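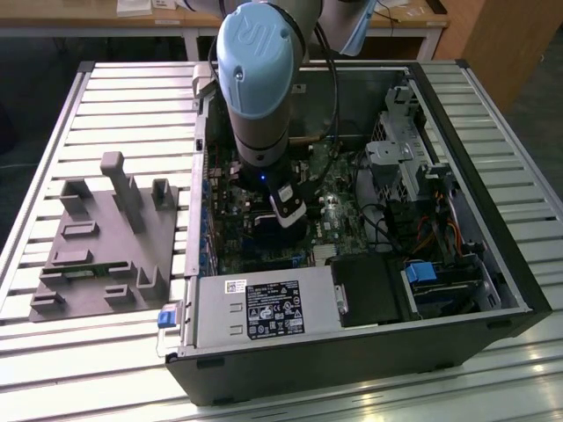
Pudlow, Wednesday, November 30, 2022

Desktop computer case

A computer case, also called a tower, a chassis or (by my mother, forever) "the hard drive," is the box that holds most of the parts of a desktop computer. I've been writing these entries for our little hobby encyclopedia for a while now, and this is the one I kept putting off, mostly because I like cases far too much and knew I'd run on. So I'll run on.

What it does

The plain job of a case is to hold things still. The motherboard screws down to a flat metal wall, the power supply sits in a corner, the drives slide into bays, and the cards stand up from the board and poke their connectors out the back. A case also keeps out fingers, coffee and cats, guides air past the hot parts, and cuts down on the radio noise that gets in or out. That last one is why so many cases are still steel inside even when the outside is mostly plastic.

The word "tower" only makes sense if the thing stands up, and for years it didn't. The early home and office machines mostly had flat, wide boxes, and the monitor sat on top. People called those desktops, and then "desktop" turned into the word for any computer you don't carry around, which left us with the silly phrase "desktop tower" for something that lives on the carpet.

Sizes

Cases are mostly sorted by the motherboard they fit. The big family is ATX, which came out in the mid-1990s and is still with us. Micro ATX is a shorter board and Mini-ITX is a small square one. A roomy case will usually take the smaller boards too, since they share several screw positions, but you can't go the other way (I have watched a grown man try!).

Then there are the loose sales words: full tower, mid tower, mini tower, small form factor. Nobody polices these. I own a "mid tower" that is taller than my nephew's "full tower," and we've had words about it.

The big office makers often went their own way. Their cases may use a board with its own shape, its own front panel plug or its own power supply, and if you want to move the insides into a different box you can be in for a long evening. Check the screw holes and the power plug before you buy anything. On the bright side, those same office machines tend to be lovely to open. Many have a latch instead of screws, and drives that come out on plastic rails without a tool in sight.

Getting inside

On a standard tower you take off one side panel, generally the left one as you face the front. Two thumbscrews at the back, slide the panel toward the rear, lift. Some older cases had one big U-shaped cover that came off in a single piece and never, ever went back on straight. I still have a scar on my thumb from one of those. The metal edges inside used to be raw, and Trevor Lévesque, who taught me to build computers in his garage, called it the blood tax. Makers started rolling the edges over at some point and I've bled a lot less.

Lay the case down with the open side up and everything gets easier. Gravity holds the board in place, a dropped screw lands where you can see it, and you aren't fighting the weight of a card while you line up its bracket. Shut the machine down and pull the power cord first, of course, and touch some bare metal to let off any static. Don't do it on a shag rug.

The little brass posts that hold the board away from the metal are called standoffs, and they matter a lot. A spare one left in the wrong spot can touch the back of the board and short it out. If a new build won't start, that's one of the places I look, right after the power switch on the back of the supply (don't laugh, it's the switch more often than I'd like).

Air and dust

Most cases pull cool air in at the front and push warm air out at the back or the top. Older ones did it with a single 80 mm fan that sounded like a hair dryer. Larger fans can move the same air while turning slower, so 120 mm and 140 mm fans are what you mostly find now.

People argue about air pressure inside the case. If the intake fans push in more than the exhaust fans pull out, air leaks outward through the gaps and dust mostly comes in through the filters, where you can clean it off. I like it that way. Jade Sutherland, who co-edits this section, runs hers the opposite way and says her machine is cooler. We measured both one rainy Saturday and hers was cooler by 3 degrees, and mine had less fluff in it, so we both went home happy.

Clean the filters now and then. If you use canned air, hold the fan blades still with a finger so they don't spin wildly.

Colors and looks

If you're old enough, you remember beige. Everything was beige, and then it went yellow. The yellowing comes from the plastic aging in light and heat, and collectors have a whole set of peroxide recipes for bringing the color back – results vary, and I've got one very blotchy front panel to prove it. Black took over in the 2000s, along with clear side windows that people cut themselves with a jigsaw before you could buy them that way. Glass panels and colored lights came after. I don't care for the lights, but my kids do, and I lost that vote.

A few local oddities

Readers from our club will want me to mention the Fadby, a case that a small shop here in Pudlow sold for a couple of years. It was built by bending a single sheet of steel, with a wooden foot, and they made 78 of them. Vernon Charbonneau has number 52 and uses it every day. The hinge on the side door squeaks and he won't oil it. If you have a Fadby with the original drive cage, please write in, as we only have a photocopy of the drawing and one corner of it is missing.

The same shop also planned a smaller model with room for 8 drives, which never got past a cardboard mockup. Marleny Ríos has the mockup and keeps yarn in it.

See also: Motherboard; Power supply; Standoff; Drive bay; Case fan

Changes to this entry: section on air pressure rewritten, Fadby numbers corrected by Vernon. A table of screw sizes is coming in December.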